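Veson Planner 3
Motion planning and grasp sequencing for one and two arm cells

Overview

Veson Planner takes a task description, a robot model and a live depth stream, and returns joint trajectories that the arm controller can run directly. It runs on the cell PC next to the controller. No network connection is needed after the license file has been installed.

Version 3 replaces the sampling planner used in earlier releases with a hybrid solver. Free space moves are sampled; the last part of each approach is optimized along a straight tool axis. Most users will notice this at narrow openings such as bins, pots and deep trays, where the old planner often returned a valid path with a poor wrist angle.

Modules

Core. Collision checking, inverse kinematics, trajectory timing. Required by all other modules.

Fidcombe Perception. Object pose from depth and color. Handles matte, low contrast items. Polished metal and clear glass should be entered as fixed geometry in the cell file — depth returns from these surfaces are not reliable enough to plan against.

Blöndal Grasp. Parallel grippers only. Width and force limits are set per object class. For soft items, set close_mode to "position" and leave force_stop on.

Covcombe Bench. Offline replay of logged runs. Reads logs from version 2 but does not write them.

Specifications

Control cycle: 20 ms
Object classes in the supplied library: 366
Collision primitives per cell file: 62 maximum
Arms per cell: 2 maximum
Log format: binary, with CSV export

Container picks

A container is declared with a rim, a floor and a keep-out margin. The planner lowers the gripper inside the rim, closes, then lifts on the same axis until the fingers clear the margin. Only then is lateral motion allowed.

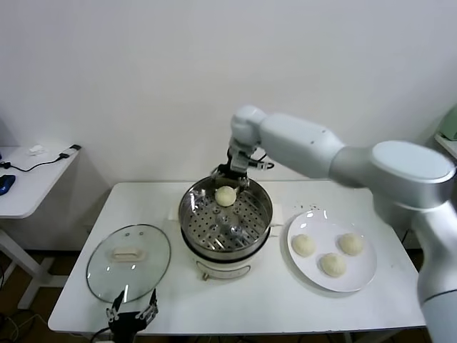
Place positions can be given as fixed points or as a region. With a region, the planner picks a free spot at run time and keeps the spacing set in place_gap. If no spot is left, the task stops with code PLACE_FULL and the arm holds its pose.

Upgrading

Cell files from version 2 load without changes, except that tool_offset is now given in the flange frame. Run the checker before the first powered move. The September maintenance release is included in the current installer.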